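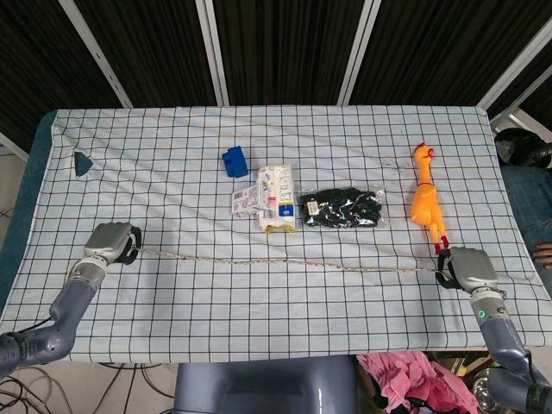
## Tarier opens bookings for its two-armed table helper

GODTHORPE, 2021-06-01 – Small workshops and schools that have been curious about a two-armed robot, but never quite curious enough to buy one, can now have one brought to their door for a week at a time. Tarier, the Godthorpe rental firm that many readers will know from its label printers and packing benches, has added the Holmgren table helper to its catalog, and the first bookings go out in July.

The hire costs $980 for 7 days, with delivery, setup and a morning of training included. A customer who already has a suitable table can leave Tarier's out of the order and pay $742 instead, and Graziella Piras, who runs the rental desk, expects most people will do just that once they have measured up. "Please do measure, though," she told us, very kindly, and then she told us again as we were leaving.

What the helper does is work with soft and awkward things, the sort that older machines on fixed tracks have never cared for. It can hold a length of braided rope with one hand at each end, over a checked tablecloth with a toy block, a carton, a bag of dark fabric and an orange rubber chicken on it. Rope is harder than it sounds, Piras says, as it changes shape every time you move it, and the two arms have to keep an eye on each other the whole while.

Osvaldo Fabbri, who teaches shop classes and has put his name down for the second week, came by the showroom with a bag of his own odds and ends and stayed most of the afternoon. He liked the hands and the plain way the lessons are laid out in the binder. He was less taken with the software, which asks for a fresh login each time the lid of the laptop is closed, and he would have been glad of a longer power cord. Tarier says an extension can be added to any order at no charge, so do ask for one!

There are a few things worth knowing before you call. The helper needs a ground-floor room or an elevator, and a grown-up has to stay with it whenever it is switched on. The training morning is for up to four people, and a second session can be arranged if your group is larger. Damage cover comes from Tristar and is already in the price, although lost parts are not covered, and the spare finger straps have a way of wandering off – Fabbri suggests a jar.

Bookings are taken by phone or at the counter on the ground floor of the Tarier building, where Piras will gladly show the helper to anyone who stops in. Schools may pay after the hire is over. Everyone else is asked for half up front, and the balance is due on the day the van comes to collect.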